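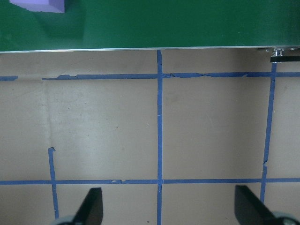 Holger Kvam would like it known that he was against the tape. Said it would be up off the floor by the second morning and stuck to someone's socks, and that the money was better spent on more foam. He has since asked for a roll for his own room, so make of that what you will.

Sun 3 March – Hiditside play and building room opens, Wallin

Arudeo opens its new building room at Hiditside on the above date, doors at 10, free all day, no booking. Children and whoever brings them. Socks please, no outdoor shoes on the floor.

The room is for building with foam blocks. Big ones, small ones, nothing with a sharp corner. The working surfaces are green with a metal edge strip, and the floor is marked out in blue painter's tape laid as a grid, so a build can be planned on the ground first and then moved up, or the other way about. Purple blocks are in the first set, more colours to follow in October when the second delivery comes.

Why tape and not paint? Paint stays. The grid is going to change, probably more than once in the first month, and painter's tape lifts off the board without taking the surface with it. Tainá Sampaio drew up the layout and has already redrawn it.

"We had it all on squared paper and it looked lovely and then you put an actual child in the room and the squares are too small," Sampaio said. "So we pulled it up and went again. I'd rather do that on a Saturday afternoon with a roll of tape than ring a floor painter."

Sessions after opening day run 3 afternoons a week, term time only to start with. Each session has a build for the day set out on the grid, a bridge or a wall or a stairs, and then free building until tidy up. Tidy up is part of the session – blocks go back by colour, loose tape ends get pressed down, floor swept. Groups of up to 12 can take the room in the mornings by arangement.

Blocks and surfaces supplied by Arnell, who have given 1000 blocks at cost for the opening. The rest paid for by the winter sale at Wallin, which raised 2183 after the hall hire came off. Thank you to everybody who baked, carried or bought.

Parking behind the building, 6 spaces only, so walk if you can. Step free from the side door. Tea and squash in the corridor, not in the room, sorry, foam and squash dont mix.

Press welcome from 9.30, before the doors open, if you want pictures of the room with the floor clear. Tainá Sampaio and Holger Kvam both there until 4 and happy to talk. Ask at the side door for either.

Ends

Notes: Hiditside is one word, no hyphen. Please use "building room" and not "soft play", there is no slide and people do ring up about it.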